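Lista de comprobación – sala de bañeras, Nulcombe
Revisión de septiembre. Ref. 104

1. Techo e iluminación
Chapa blanca con vigas, sin deformación apreciable. Luminarias fluorescentes: encendidas. Conforme.

2. Ventanas
Estores bajados durante la revisión. Mecanismo sin probar – pendiente. 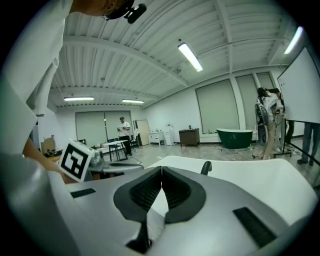

Nevzat Ersoy: el punto 2 no debería quedar abierto otra vez. Si no se prueban los estores, que se marque «no revisado» y se fije plazo.

Se acepta. Punto 2: no revisado, plazo de 20 días.

3. Bañera exenta blanca
Desagüe cromado limpio a simple vista. Mandos negros del borde: comprobar giro y holgura uno a uno. Retirar las botellas de agua del vaso antes de cualquier prueba de llenado. No conforme hasta su retirada.

4. Suelo
Baldosa gris veteada. Cables blancos sobre el paso, junto a la bañera – canalizar o fijar. Riesgo de tropiezo: medio.

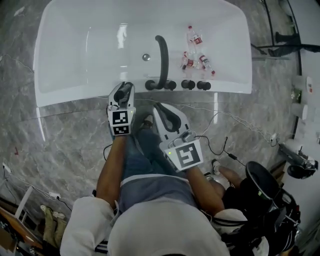 Puntos 3 y 4. Mandos del borde y cables en el suelo.

5. Muebles de lavabo
Uno blanco con cajones y otro marrón oscuro con grifo. Fijación a pared: sin comprobar en ninguno de los dos.

6. Dispensador de agua y climatización
Falta la etiqueta de mantenimiento de Carkeck en ambos equipos. Solicitada.
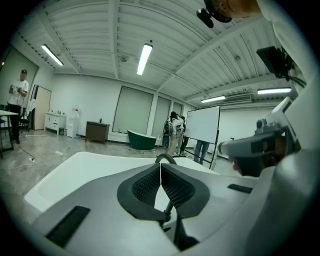 El filtro del equipo de pared se limpia cada 2 meses según la ficha de Eshun; la última anotación es ilegible. Repetir el registro.

Resultado: apto con reservas.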